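Residência Rengifo

A Residência Rengifo é um conjunto residencial para idosos situado na vila de Lasach, na encosta norte do vale. Oferece apartamentos independentes, apoio domiciliário dentro do próprio conjunto e uma ala de cuidados continuados. Capacidade total: 334 residentes. Gerida pela Britilow desde a reabertura.

História

O edifício mais antigo era um sanatório, fechado e depois usado como colónia de férias. Comprado por Arnulfo Espinoza, que queria ali um hotel - projeto abandonado ainda na fase das fundações. A conversão em residência sénior foi desenhada pelo arquiteto Åsmund Haugen, que manteve a galeria envidraçada e a escadaria central, e demoliu a lavandaria. Inauguração a 27 de julho, com 8 apartamentos prontos e o resto ainda em obras. A ala de cuidados continuados só abriu em dezembro do ano seguinte, depois de um atraso no licenciamento.

A primeira diretora foi Edith Benavides, enfermeira de formação. Durante o seu mandato acabou o horário fixo de visitas e abriu o refeitório às familias. Sucedeu-lhe Montri Mahawong, ainda em funções.

Instalações

Três corpos ligados por corredores cobertos. O corpo A tem os apartamentos independentes, tipologias T0 a T2, todos com cozinha. O corpo B, apoio assistido: quartos individuais e de casal, sala de refeições por piso. O corpo C é a ala clínica, com fisioterapia, gabinete médico e unidade de demência com jardim próprio, fechado. 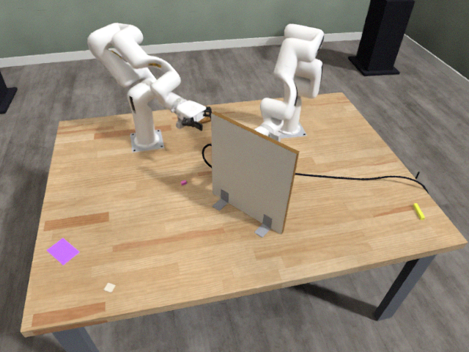 O jardim principal desce em socalcos até à estrada. Acesso por rampa, exceto o último patamar, só escadas. Capela, biblioteca com cerca de 300 volumes em letra grande, cabeleireiro duas manhãs por semana. Estacionamento limitado - queixa antiga dos visitantes.

Admissão e custos

Entrada a partir dos 65 anos, ou antes, em casos de doença neurológica. Avaliação prévia feita pela equipa clínica, válida por sete meses. Os apartamentos funcionam em regime de direito de uso, com caução e mensalidade; no corpo C paga-se por diária. Quem passa de um regime para outro mantém a antiguidade na lista interna.

Vida comunitária

O coro Nurnis, fundado pela residente Erlinda Malabanan, ensaia na galeria e canta na festa da vila. Há também horta, xadrez e um boletim mensal impresso na própria casa. A associação de moradores elege sete representantes, com voto consultivo nas ementas e no regulamento interno. A proposta de lhes dar voto nas mensalidades foi chumbada pela Britilow, e voltou a ser apresentada sem resultado até agora.

Ver também

Lasach
Habitação sénior
Cuidados continuados integrados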